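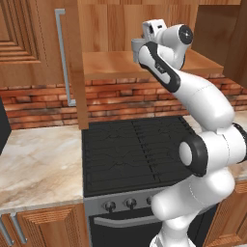 *White arm, upper cabinets. Simulated.*

**Hosum online continuing education, progress report to the Flanuvier fund**
20 Dec 2023

Enrollment first. The food safety refresher has 82 people signed up, all of them working cooks or kitchen supervisors who need the hours to renew. Most finish the reading in one sitting and then leave the final quiz open for a week, as if it might answer itself.

The registration system is the sore point. Fuvstead moved us to the new version in September, and it now asks for a license number twice, on separate pages, and rejects the second one if the first had a space in it. Telmo Echevarría has written to them two times. The second reply thanked him for his first letter.

Certificates are going out by e-mail within a day, except to anyone with an accent in their name. Telmo, who has a personal interest, is sending those by hand.

Milagros Tiongson finished recording the allergen unit. Liesbeth Claeys reviewed it and asked for shorter videos – the script ran to 900 words on sesame alone. The cut version is better and Milagros has nearly forgiven us.

Still open:

- The Spanish translation of units 3 and 4. Roel Brouwer has the drafts.
- State approval for the renewal hours. The form went in, came back for a missing signature, and went in again.
- Captions. The automatic ones turn "cross-contact" into "Ross contract" throughout.

Spending is under budget, mainly through our failure to hire a second instructor. We'd like to move that money to translation, and Riet Segers will send the request separately.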